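Home | Reviews | Features | Opinion | Festivals | About

Print this page | E-mail this article

Let the Middle of the Movie Be Long

February 8, 2024

I went to see Karden last month at a theater that still has an intermission policy, and the ticket clerk told me there would be no intermission. The movie runs 146 minutes. The couple ahead of me in line heard this and asked if there was anything shorter. There was, and they went to that.

I don't blame them. Long movies cost more of an evening, and plenty of them waste it. But the complaint that movies have gotten too long is now so common that it has stopped being about any movie in particular. Reviewers put the running time in the first sentence, the way a restaurant review might mention the parking. Karden got this treatment almost everywhere I looked, and I think it got it unfairly.

The story is a simple one. A bridge inspector comes back to the river town where he grew up, finds a fault in the bridge, and has to decide whether to close it before the harvest trucks come through. You could tell that in 90 minutes. Most of the people who disliked the movie said so. What they wanted removed was the middle hour, in which the inspector stays with his sister, fixes her porch, goes to a wedding and does very little inspecting.

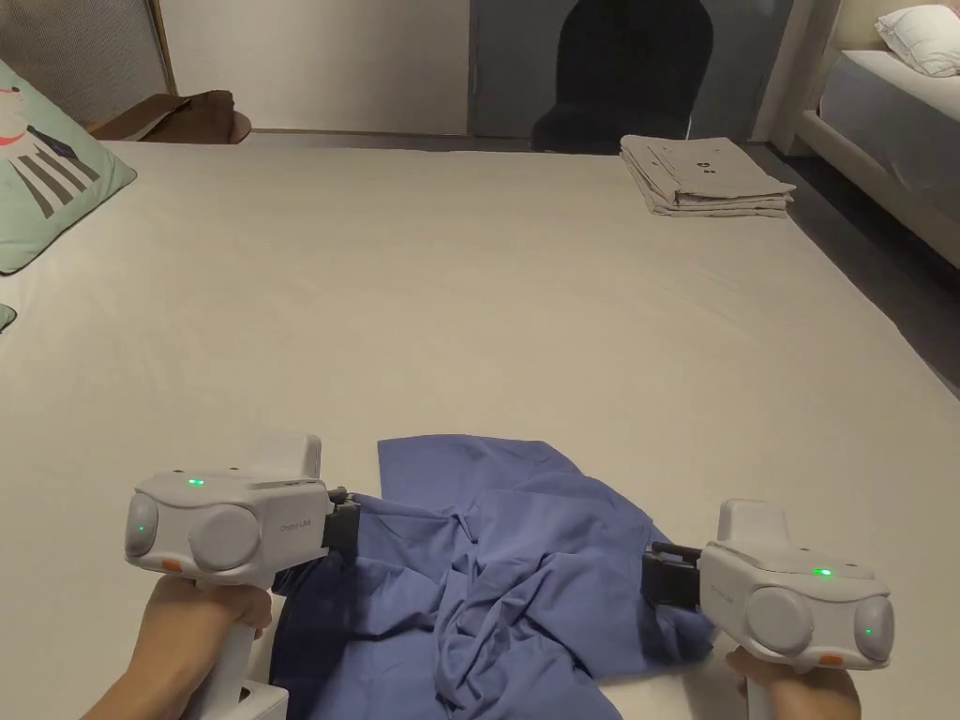

That middle hour is why the ending works. When he finally files his report, we know who drives over that bridge and what they will lose if it closes. We know the sister's store gets its deliveries that way. None of this is explained in a speech. It comes from spending time in the kitchen and the truck and the church basement, and a shorter cut would have had to put it into dialogue.

Compare Iditz, a thriller that opened the same week and was praised for being lean. It is lean. A woman is hunted across a port city by men who want a ledger, and she gets from one end of the city to the other with barely a pause. I was never bored. I also could not have told you, walking out, why she had taken the ledger or what she planned to do if she got away. There is a scene on a ferry where she seems about to tell someone, and the movie cuts to the next chase.

I am not arguing that every director should be left alone. Midar, from the same studio as Karden, has 20 minutes of desert driving that could go tomorrow. Moussa is a very good documentary that runs 72 minutes and should not be a second longer, since its subject is one night at one bakery and the night ends. Length ought to come out of the material. A fault in a bridge may be a short story, but a town is a longer one.

Theaters could help. Bringing back a real intermission for anything over two hours would cost one showing a day on some screens, and I understand why owners don't like that. They would sell more popcorn, though, and people with bad knees or small children might come back. My local place is trying it on two screens in April.

Critics could help too, by saying which scenes they would cut. "Too long" tells a reader nothing. If you think the wedding in Karden should go, say so, and then say how we are supposed to know the groom when his truck is first in line at the barrier.

Contact us | Copyright 2024, all rights reserved | Back to top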